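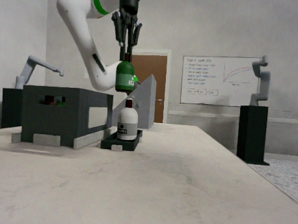 Figure 3. Simulated robot arm holding a green bottle over a tray with a white bottle.

4.2 Voting behaviour in the elected council

The members of the Prunden rights council are elected by secret ballot, and the seats are divided between regional groups. In our data, which was closed on 2020-08-17, we count 14 elections. In most of them a regional group presented the same number of candidates as it had free seats, so that the voters had no real choice. We call these elections closed lists.

We coded 1,976 statements made by member and observer delegations before the October sessions. Each statement was given a score from zero to 100 for how strongly it criticises the record of a candidate. Two coders worked separately, and cases where they did not agree were discussed until one score was accepted. Statements shorter than 300 words were kept, although they are more difficult to score.

Criticism is weaker when the list is closed. The delegation of Berkormont, for example, spoke against the candidacy of Drarneo in an open election, but it made no comment when the same candidate stood later on a closed list. This agrees with the argument of Pramanik that delegations save their criticism for moments when it can change the result. We cannot exclude that private talks took place, as these leave no record in our material. The effect of regional membership is treated in Section 4.3.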